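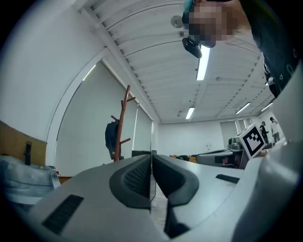
Philomena Arthur was told by her riding club that two quarts of water would get her from Brerkville to the Kirui campground, and she'd like to hear from folks who have ridden it.

First motorcycle camping trip, leaving Tuesday, and my bags are already full! Do I need to carry more water, or can I fill up on the way?

Balthasar Rainer
Oh, you'll love that road. I'd take more than two quarts, though. The pump at Lolside was shut off when I came through in April, and I ended up begging a refill from a very kind couple in a camper. I carry a soft bladder that rolls up small when it's empty — it rides on top of my tent, strapped down tight. Fill it at the gas station in Brerkville and you'll have enough for supper and coffee too.

Humaira Orakzai
Site 18 has shade. Can't help on the water, I always go in a car.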